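Spent this week on the crossing planner for Tikik, our pavement delivery robot. A few notes while the details are fresh.

The problem: the robot would get to a kerb, decide the road was clear, then stop after the second stripe and plan again from scratch. Abdul-Rahman Gyamfi found it in the logs. 62 of 511 simulated crossings had at least one mid-road stop.

The cause was the costmap. We reset the local layer whenever the zone label changed from pavement to crossing. For a few cycles the planner had no history and treated every unseen cell as a possible obstacle.

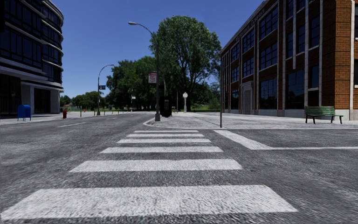
The camera sits very low, so the far stripes squash into thin slivers and the segmentation model loses them first. It then marks the far kerb as unknown. Put that together with an empty costmap and you get a robot that won't commit.

Two changes so far. The local layer now survives a zone change. The stripe detector also fits one ground plane to the whole crossing, so the near stripes help place the far ones.

Reran the same 511 crossings last night. Mid-road stops are down to seven, all at crossings with an angled stop line. Oğuzhan Tokgöz thinks the line is being merged with the nearest stripe. I'm checking that next.

Branch is up for review. Please don't merge before the 2,000-run batch finishes.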